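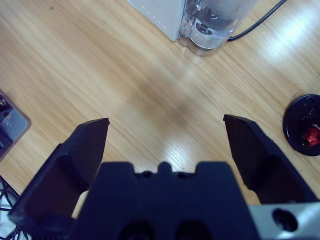
A student in last year's section asked why a finish that feels dry to the hand can still be ruined by a coffee cup the next morning. Most of this session is an answer to that question.

Session 2: Drying, curing and care of clear finishes

Drying and curing are two different stages. Drying is the loss of solvent or water. Curing is the chemical change that makes the film hard. A finish can be dry in hours and still need weeks to cure.

Evaporative finishes
Shellac and lacquer harden only by losing solvent. The same solvent will soften them again at any later time. This makes repairs simple, as a new coat melts into the old one. It also means that a spilled drink with alcohol in it will mark a shellac surface.

Reactive finishes
Oil varnish and most two-part products take up oxygen or react with a hardener. Once cured, they do not dissolve again in their own thinner. A new coat has to grip scratches in the old one, so sand between coats unless the label gives a recoat window.

Water-based finishes
The water leaves first, then the small drops of resin join into a film. Cold rooms are the usual cause of failure here. If the drops are too stiff to join, the film looks cloudy and stays weak.

Worked case: the Atallah reading room
The tables were coated in August, in humid weather. The varnish was put back into use after 14 hours. Books left overnight stuck to the surface and pulled away small patches. The coating itself was sound – the schedule was the problem. The tables were sanded back, recoated and left alone until fully cured. 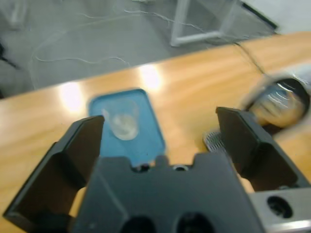 Care after curing

Dust with a soft cloth, slightly damp. Wipe along the grain. Avoid sprays with silicone in them. They leave a residue that makes later coats pull apart into small craters, known as fish eyes.

White rings are usually moisture held in the film. Many fade by themselves in a day or two. Dark rings are usually in the wood and mean the finish has been broken through.

For a dull surface, clean first, then rub with 600 grit paper and a little soapy water. Stop often and check the edges, where the film is thinnest.

For next time
Read the Didico handout on stains and bring your sanded test board. Written answers on the Atallah case are due 15th March.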